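April 25, 2026

So the bathroom extension is finally moving again! Bheki came by to talk about wall panels, and I've changed my mind for the third time.
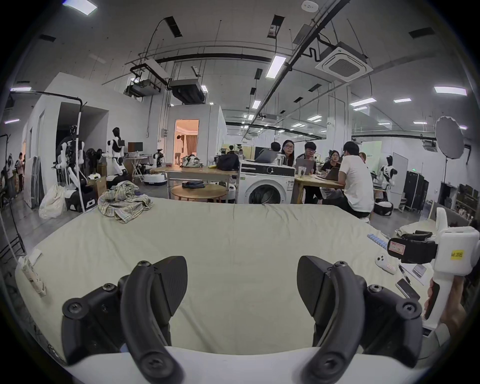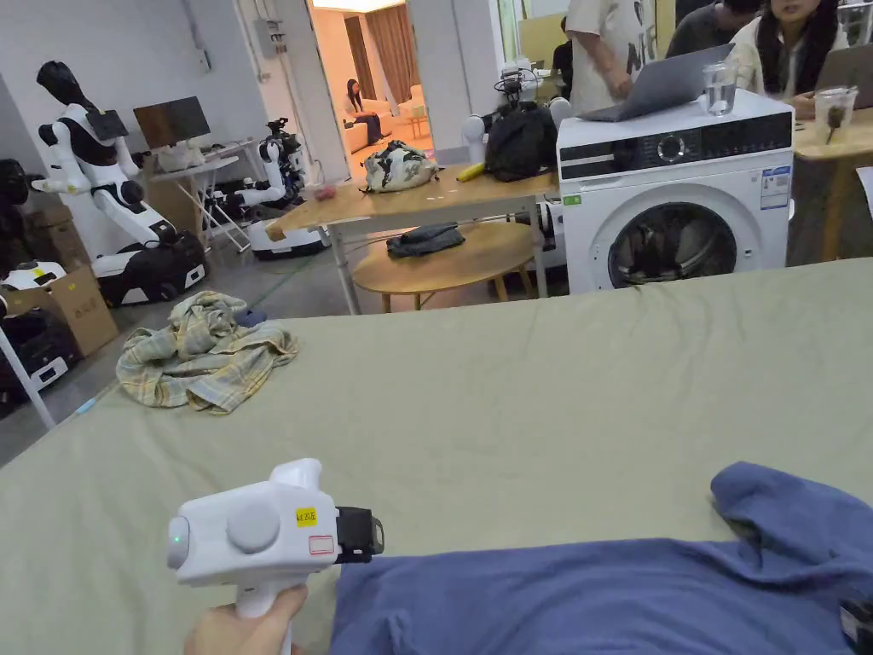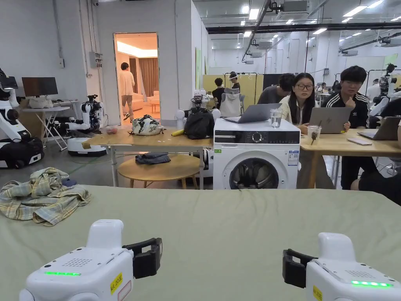
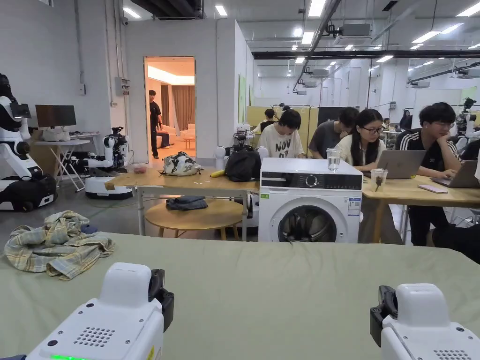
I was dead set on tile. Then Bheki priced it with labor and I had to sit down. The PVC panels from Naidoo come to $700 for the whole room, and he says he can hang them himself in two days (he said that about the gutters too, but fine). They click together and there's no grout to scrub – I hate grout.

Nusrat put the same kind in her rental last August and warned me about the corner trim. Hers cost $386 extra because she ordered the wrong profile twice. I've now measured every corner and written it on the back of the quote.

Still stuck on color. The plain white looks a bit like a dentist's office to me, and the stone pattern is nicer but takes longer to ship. Kgomotso says go white and buy good towels. I'm calling Naidoo tomorrow to ask for samples of both.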